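Project diary: food preparation cell, Jenlow evaluation
Entry for 28th July
Kept by Birsen Değirmenci, Catering Equipment Assessment, Sestville

Present: B. Değirmenci, Necati Tuncer (kitchen trials), Umut Bozkurt (safety and electrical). Vitalii Kravets attended for the supplier until lunch. Müzeyyen Kaplan joined by telephone for the final half hour.

Purpose of the day

The Jenlow preparation package has now been on our floor long enough for the supplier's own demonstrations to be set aside. From this morning the cell was run by our staff, working from the printed manual, with Mr Kravets asked to remain available but not to assist unless there was a risk of damage. He accepted this with good grace and kept to it, apart from one occasion noted below.

The package under review consists of the arm, the gripper, the Jenlow controller with its recipe software, and twelve months of remote support. The table, the boards and the knives are ours. The cutting routines are sold separately under the name Drummond and are licensed per site. I record this again because the first quotation ran the two together and Ms Kaplan has asked that they be kept apart in every paper that goes to her.

Morning

The controller was started at the usual hour and came up without fault. It asked for a software update, which Mr Tuncer declined on the screen. The manual gives no instruction on whether an update may be put off, and I have added this to the list of questions for the supplier.

Teaching the board position took longer than the manual allows for. The procedure requires the operator to guide the arm by hand to each corner and confirm at the pendant. The arm moves easily under the hand and Mr Tuncer had no complaint on that score. The difficulty lay in the wording on the pendant, where "accept" and "apply" appear on successive screens and do different things. He lost his first set of corners by pressing the wrong one. Mr Kravets intervened at this point, which is the occasion referred to above, and showed him how to recover the points from the log. The recovery step is useful and ought to be in the manual.

Mr Bozkurt made his inspection before any blade was fitted. He found the emergency stop satisfactory and the speed limit correctly set. He was less content with the cabling, which he would like to see clipped along the full length of the arm before any installation in a working kitchen. Mr Kravets said that a cable sleeve is sold as an extra. Our view, which I put to him plainly, is that a sleeve should be part of a package sold for use near food.

The knife was fitted shortly afterwards. It is an ordinary kitchen knife, held in the gripper in the same way as any other tool, and this is one of the points in the product's favour. The competing offer from Itell requires the maker's own blades, fitted to a coded holder, and the cost of replacing them was the chief reason it scored poorly in our first round. On the other side of the account, the Itell holder cannot be fitted askew. The Jenlow gripper will close on a handle or a blade at whatever angle it is presented, and the software does not check. Mr Bozkurt wishes the fitting of the knife to be a task for named staff only, and I agree with him.

Cutting trials

The trials were carried out on soft food, as this is the class of work for which the Drummond routines are chiefly advertised. Three routines were tried: a straight downward cut, a repeated cut at fixed spacing, and a part-and-clear movement in which the flat of the blade is used to open a gap between pieces.

The straight cut was sound. The blade met the board with moderate force and there was no sign of the arm pressing on after contact. Mr Tuncer examined the board after the run and was satisfied with its condition.

The repeated cut was less even. Spacing held well at the start of each run and drifted towards the end, when the remaining food had begun to shift under the blade. There is no means in the package of holding the food still. A cook does this with the other hand without thinking about it, and I should like the supplier to say how it expects a kitchen to manage. Mr Kravets mentioned a second arm. I have asked for a price in writing.

The part-and-clear movement gave the most discussion. It is slow, and it looks slow, which will matter when the equipment is shown to catering managers. It does, however, treat soft food gently, and Mr Tuncer thought it the only one of the three that he would use as supplied.
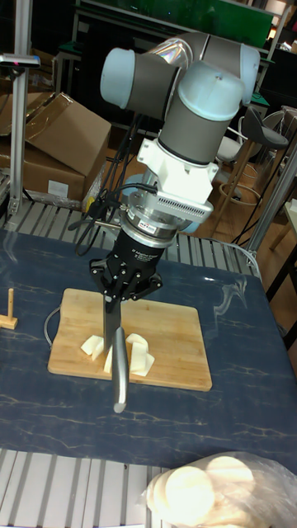

Matters raised with the supplier

The following were put to Mr Kravets before he left, and he has undertaken to answer each in writing by the first week of August.

Whether a software update may be declined, and for how long.

Whether the words "accept" and "apply" on the pendant can be changed, or the two screens joined into one.

Whether the cable sleeve can be included in the price.

What cleaning the gripper will bear. The manual says "wipe with a suitable product" and names no product. This is not adequate for a kitchen. Mr Tuncer asked whether the fingers may be removed and washed, and was told that they may be removed. The second half of the question was not answered.

Whether the Drummond licence passes to a new address if a kitchen moves. Two of our sites are expected to do so.

Support line

I tested the remote support during the lunch interval, using the public number and giving only our site name. The call was answered after 4 minutes and given the reference 2157. The person who took it was courteous and knew the product. She asked for the controller log, which was sent, and rang back within the hour with a correct account of the lost corner points from the morning. I regard this as a good result. It should be said that the call was made in office hours, and that the kitchens would want help early in the morning, when the line is closed. An extended service is available at a further charge.

Afternoon

The afternoon was given over to changing from one task to another, which in my opinion is where equipment of this kind earns its place or fails to. Mr Tuncer was asked to end the cutting work, remove the knife, clear the table and set up a simple pick-and-place routine, and then to go back. The first change took 20 minutes. The return was quicker, as the board position had been saved under its own name. The software allows names of any length, which he liked, but lists them by date alone, which he did not.

No stoppages were recorded after lunch. One warning was shown, number 961, which the manual describes as "general notice". It was cleared at the pendant and did not return. I have asked what it means.

Call with Ms Kaplan

Ms Kaplan wished to know whether the package could be put before the Sestville kitchens as it stands. I advised that it could be shown but should not yet be offered. The arm and the gripper have given us no cause for concern. The manual is poor, the cleaning question is open, and the price as quoted does not cover what a kitchen would need on the first day. She accepted this and asked for a costed version with the sleeve, the extended support and the Drummond licence set out on separate lines.

She also asked whether staff would take to it. Mr Tuncer replied that he had been doubtful at the outset and was now less so, and that he would want the pendant wording put right before he trained anyone else on it. I have recorded his answer as given.

Carried forward

Knife removed and locked away by Mr Bozkurt. Controller shut down, log copied to the assessment folder. Boards to be washed and returned to the trial kitchen. Mr Tuncer to repeat the fixed-spacing cut with firmer food at the next session, and to bring a second knife with a thicker handle.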